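Stop Ranking Towns for Retirees

By Siiri Nurmi
2 Jul 2020

Every few months another list of the best towns to retire in does the rounds, and every few months someone in my family forwards it to me. I turned 65 last year, so I suppose I'm the target. I've read enough of them now to say that I don't think they should guide anybody's move.

My main complaint is with what gets scored. House prices, sunny days and distance to a golf course are easy to look up, so they go in. Whether a bus runs after dinner is harder to find out, and it usually gets left off. So does the wait to get onto a family doctor's books. When my neighbour Martti Niskanen sold up and moved to a lake town that had done well in one of these rankings, he got a cheaper house and a nice view. He also got a 45 minute drive to the nearest clinic taking new patients. He is 78 and doesn't like driving in the dark.

The other problem is averages. A town can be affordable on paper and still have nothing for rent on one floor. I phoned around one place that was praised for its low cost of living. There were 22 rentals going, and the only two without stairs were already spoken for.

I'm not against moving. My cousin Eero Heiskanen moved 196 kilometres to be near his daughter and it has worked out well for him. He didn't consult a list. He rented there for a winter first, took the bus, bought his groceries and found out which neighbours said hello. The rent for those months cost him less than the agent's fee would have if he'd bought a house and then changed his mind.

That seems to me the sensible way to go about it, for those who can afford to try it. Go in the worst month of the year and leave the car parked for a week. Ask at the pharmacy how long people wait for a doctor. If you're a couple, talk about which of you could manage there alone, because one of you probably will.

I'd also like councils to stop putting these rankings on their websites. Ours did it last September, with a banner across the top of the page, in the same month it cut the seniors' shuttle to two mornings a week.
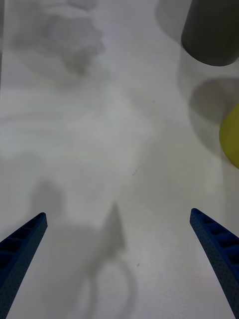

I wrote to them about the shuttle and got a polite reply saying the service would be reviewed. I have asked for the date of the review and am still waiting for an answer.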